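Gediminas Vasiliauskas
March 17, 2025

1/ I wanted to write a few words about working from the kitchen table. I have done it for 14 months, after our office in Barnton was closed. I translate manuals and letters, so I need only a laptop and quiet. The laptop I had already.

2/ The first mistake was that I did not clear the table in the morning. I thought, it is my own home, who will see it? But I was seeing it, all day. A pan at the side of your eye is a small voice which says "wash me" every ten minutes. 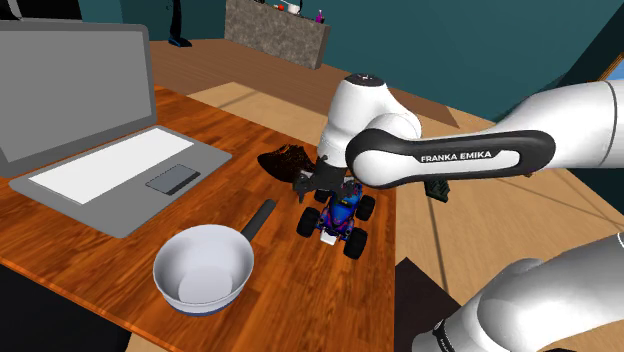 Laptop, saucepan, toy truck, all on one table.

3/ The second mistake was lunch. In the office we went out at noon, all together. At home I ate standing, with one hand on the mouse. By August I was tired and could not say why. Now I close the laptop, sit on another chair and eat soup like a person.

4/ The other chair is important! I have a work side and a food side of the table. My wife laughed at this, and then she began to do the same with her sewing.

5/ About money. I looked at a proper desk from Junley. It was very nice, and then I measured our bedroom and it was not possible to open the door. So I bought a used chair from Mägi, the shop behind the station, and I paid 100 for it. Best purchase of the year.

6/ Do not look for silence. I tried earplugs, and I could hear my own teeth. Now I have the radio in the next room, very low, in a language I don't translate from.

7/ For those who are paid by the word, as I am: count your words at four o'clock, not at night. My goal is 3000. Yesterday I had 2193 at four, and I knew I must skip the walk - or move the goal. I took the walk. 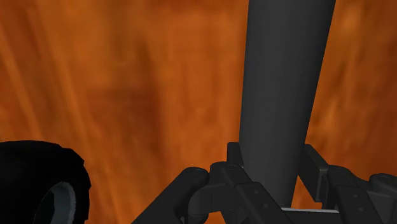 Dark cylinder over the orange wood grain, with a bit of black tire in the corner.

8/ Some of you asked about Brullum, the shared office near the river. I went for one week. Good coffee, kind people, but every phone call was in the corridor. I would go again in winter, when our heating is weak.

9/ If you also work where you eat, please write me how you divide the day. I am still bad at stopping in the evening.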